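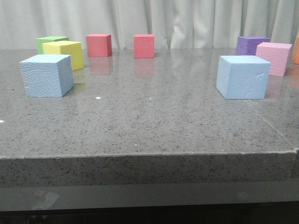

The Long Goodbye of a Kitchen Radio

I bought the radio in April of a year I no longer remember, for reasons having to do with a divorce sale and a parking space. It was a Brovia, the squat model with one speaker and a dial that moved like it was stirring oatmeal. The woman selling it wanted five dollars. I gave her four, which was all I had in ones, and she looked at me as if I had confirmed something.

It lived on top of my refrigerator through three apartments. It got one station well, a call-in gardening show from Rathnayake, two counties over, and several stations badly, usually at once. I learned a great deal about tomato blight over a faint bed of mariachi. I have never grown a tomato.

You get attached to an object like that without ever agreeing to. I would have told you I didn't care about the radio. I would also have told you, in detail, how to fold the antenna toward the window when it rained, and which side to tap. Guests who touched the dial were forgiven, but slowly.

Then one morning it gave me the traffic report, said "expect delays near," and stopped. I tapped the correct side. I tapped the incorrect side. I unplugged it and plugged it back in, then did it again with more feeling.

The repair shop, Rasura Electric, is a narrow place between a nail salon and a different nail salon. The man at the counter turned my radio over twice and quoted me a repair cost of $200. I laughed. He didn't. He said he could also dispose of it for free, in the tone of a vet.

I took it home again.

What followed was a period of shopping. Hivine makes a speaker that can reach 1,370 stations, and I know this because the number was on the box in larger type than the name. I bought it. It is the shape of a bar of soap and it wants to be told things. The first night I asked it for the gardening show and it found me a podcast about gardens in the Bible, which I listened to all the way through out of politeness.

It sounds better than the old one, and I resent that a little. The voices are clear. The gardening host, once I tracked him down, is obviously much older than I had pictured, and he has a whistle on his S's that the Brovia had kept from me all those years. There is no mariachi.

People like to say you should keep the things that bring you joy and thank the rest on their way out the door. I have tried thanking the radio. I felt like an idiot, and the radio was no help. So it went back on top of the refrigerator, unplugged, where it holds down a stack of takeout menus from restaurants that have mostly closed.

The antenna still points at the window. Last week it rained and I reached up and folded it over — then stood there with my hand in the air, listening to a soap-shaped thing on the counter tell me to mulch.

Contact us | © 2024 All rights reserved | Back to top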